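Skisovo Wetland Trust Opens Winter Count of Marsh Birds

2023-11-15

SKISOVO – The Skisovo Wetland Trust will begin its winter survey of marsh birds in January, covering 14 sites along the lower Vavari River and the reed beds north of Joly Lake. It is the first winter survey to include the Zellasitz ponds, which were added to the reserve this spring.

The survey will focus on Virginia Rails, Soras and American Bitterns. All three are hard to see in dense cover, and winter records from the river are few. Field crews will walk set routes at dawn and again before dusk, stopping for five minutes at each listening point. There are 42 points in all.

"We have good numbers for the breeding season and very little for the cold months," said Fuseini Asamoah, survey director. "Rails stay near open seeps when the main channels freeze. We want to know which seeps they use, so that mowing and water work can be planned away from them."

Water levels at Zellasitz will be held 40 centimeters above the summer mark until the survey ends. Cattail cutting on the east bank has been put off until spring.

Recorded calls will be played at one point in every three. Crews will stop playback as soon as a bird answers – repeated calls can draw birds out of cover and cost them energy in cold weather.

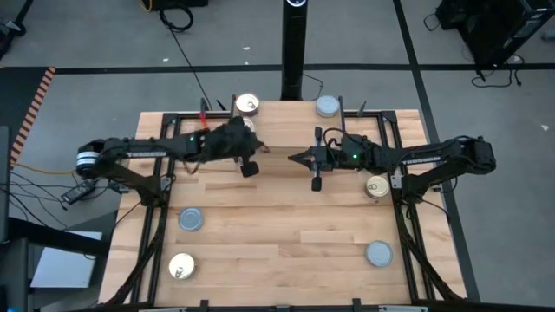 The trust will also place sound recorders at the ponds, where the mud is too soft for walking. Vitalii Tkachenko will manage the recordings and check them against the field notes. Results will be published by site, with the exact location of bittern roosts left out.

The reserve covers 155 acres of marsh and wet meadow. The Joly Lake boardwalk will stay open during the survey, but the north dike trail will be closed until 9 a.m. on count days. Dogs must be leashed on all trails. Closure dates will be posted at the trailheads.

Birders who find a rail or bittern outside the reserve are asked to send the date, place and a short note on habitat to the trust office in Skisovo.

Media contact: Riku Ikeda, Skisovo Wetland Trust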